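Daichi Murakami has restored pipe organs for most of his adult life, and he would like it known that he can't play one. "I can play a scale," he says. "People are very disappointed by the scale."

We meet in the loft of the old chapel at Binness, where he has been taking apart an instrument of 3,173 pipes since April. It was last overhauled by a firm called Rosano, whose work he describes as confident. Asked what he means, he looks at the ceiling for a while. "They were confident that no one would look behind the pedal division."

He blames them less for the pipes than for the electric blower controls, which were added later and wired by somebody in a hurry. Wiring is the part of the trade he came to last and complains about most. An organist will forgive a dull trumpet stop, he says, but a key that sounds when it shouldn't will be discussed at funerals, often during them.
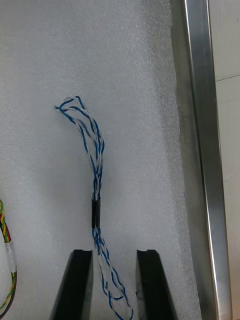

On tuning in a heat wave

Murakami keeps the windows shut while he tunes, which in July takes character. Warm pipes go sharp, and reeds and flues don't drift together, so an organ tuned on a hot afternoon is perfect until dinner. "The congregation thinks I fixed it. The weather fixed it. Then the weather changed its mind."

His rates are another sore subject. He charges 215 dollars for a tuning visit and has been told this is outrageous by people who arrived in boats. He has 2 apprentices, one of whom wants to specialize in bellows. He's trying to talk her out of it, on the grounds that leather smells and so will she.
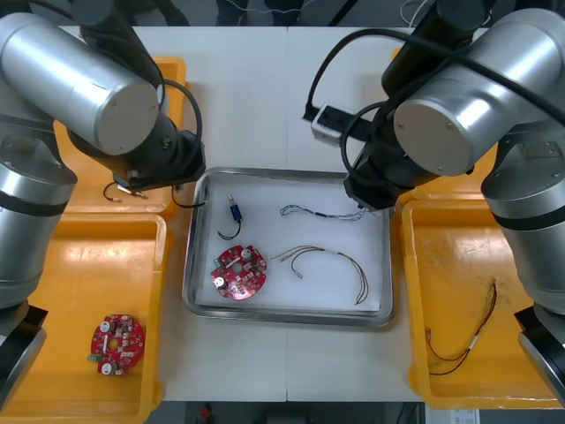

Carys Parri thinks he is too gloomy about the whole business. The Binness organ, she told me by phone, had sounded like a goose in a drainpipe for 12 years, and he was the first tuner to apologize to it.

Murakami accepts the goose but disputes the apology. "I was talking to my knee," he says, and goes back up the ladder.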